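4.3 Leerbild aufnehmen und Merkmalsverfolgung prüfen

Gilt für Fultimell Tracker ab Version 2. Der Assistent meldet nach der Installation fast immer »Kalibrierung gut«. Verlassen Sie sich nicht darauf: Die Meldung bewertet nur den Rechenfehler der Optimierung und sagt wenig über die Lage des Greifers im Raum.

1. Greifer vollständig öffnen und über die Arbeitsfläche halten. Beide Finger müssen im Bild liegen.

2. Unter »Wahrnehmung > Leerbild« die Schaltfläche »Aufnehmen« wählen.

3. Fingermaske einblenden und die Kanten von Hand nachziehen. Die automatische Maske läuft gern in die Schatten neben den Fingern hinein.

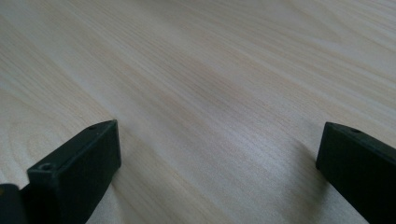

Abb. 4-2: Leerbild bei offenem Greifer über heller Holzfläche

4. »Merkmale anzeigen« aktivieren. Der Zähler sollte außerhalb der Maske mindestens 400 Punkte melden.

Hinweis: Eine hohe Zahl beweist nichts. Auf feiner, gleichmäßiger Maserung fanden wir bei einem Testlauf 1.746 Punkte, nach Abzug der Fehlzuordnungen blieben 1.006. Parallele Linien sehen entlang ihrer Richtung überall ähnlich aus - der Tracker rutscht darauf, ohne eine Warnung auszugeben.

5. Greifer langsam in Faserrichtung verschieben, dann quer dazu, und beide Bahnen vergleichen. Weichen die Längen bei gleichem Weg sichtbar voneinander ab, gemusterte Unterlage verwenden und ab Schritt 1 wiederholen.

Vorsicht: Die Option »Drift ausgleichen« (Modul Volton) glättet die angezeigte Bahn. Ob sie dadurch richtiger wird, konnten wir nicht nachweisen. Für die Prüfung ausschalten.

6. Leerbild speichern. Bei geänderter Beleuchtung neu aufnehmen, auch wenn der Assistent das für unnötig hält.

Stand: 17. Februar 2020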